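12 Jun 2022

Slept badly and gave up at five. Made the Trurkis coffee that was supposed to be so much better than the cheap one and it is not, it's the same coffee in a heavier bag. I'll finish it because I paid for it.

Spent most of the morning on packing for Sirnitz, or on thinking about packing. I have read the airline's page on cabin bags three times now and I still don't believe it. One paragraph says 40 by 20 by 25, the next one talks about "a small personal item" as if everyone agreed what that was. They want 55 for the bigger bag, each way, and I'm sure they're counting on people losing their nerve at the gate and paying. I'm not paying. The long black bag will do. It did for Alstead and that was four nights.

Kidus Gashaw swears by his method, where everything goes in end to end and the awkward shapes go last, on a slant. He sent me a message about it that was longer than some letters I've had. I don't see how the order of things changes how much room they take up. A sweater is a sweater. But he goes away for work twice a month and I go away once a year, so I said I'd try it, mainly so I could tell him it made no difference.

So the blue package went in on the slant, as instructed, and it stuck halfway down the opening with the zipper still open beside it. I pushed. It crackled at me. I took it out, turned it around, put it back, and it looked exactly as before.
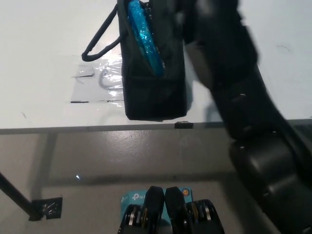
I left it like that and went to water the tomatoes, which don't look like they're going to do anything this year either. The man at the garden place said to expect flowers by now. He also said that last June.

Came back and it hadn't packed itself. What annoys me is that I don't even know if I need half of what's on my list. The list is from a website and the website sells travel goods, so of course it says I need a second pair of everything and a little pouch for the little pouches. I crossed out the pouches. I crossed out the travel iron, which I don't own. I left the rain jacket on. Ban is up there already and writes that it has been dry for a week and I should come with summer things only, but Ban said the same about the coast and we sat in a bus shelter for two hours eating crackers.

The table needs a proper clean when this is over. There are marks on the white top that I thought would come off with dish soap and they didn't. The bottle says "all surfaces." I've stopped taking bottles at their word. The tape or film will have to be scraped up too and I'm not starting that today.

Looked up the train from the airport while I was sitting there. Two changes, and one of them gives you six minutes, which somebody in an office must have thought was generous. There's a later one with a decent wait, so I'll take that and not tell Ban, who will say I'm being gloomy. Money for the week: I've put aside 300 and I expect it to be gone by Thursday.

Kidus called after lunch to ask how the slant had gone. I said I was reserving judgment. He said I must have left the straps loose, and I said what do the straps have to do with it, and we went on like that for a while. He thinks I should weigh the bag on the bathroom scale. The bathroom scale gave me two different numbers on Friday with nothing changed but which foot I stood on first, so I don't know what good that would do.

Soup for supper. Still to find: the adapter, the good socks, the paper with the address of the house. I had the paper in my hand yesterday. Will try the coat pockets before bed.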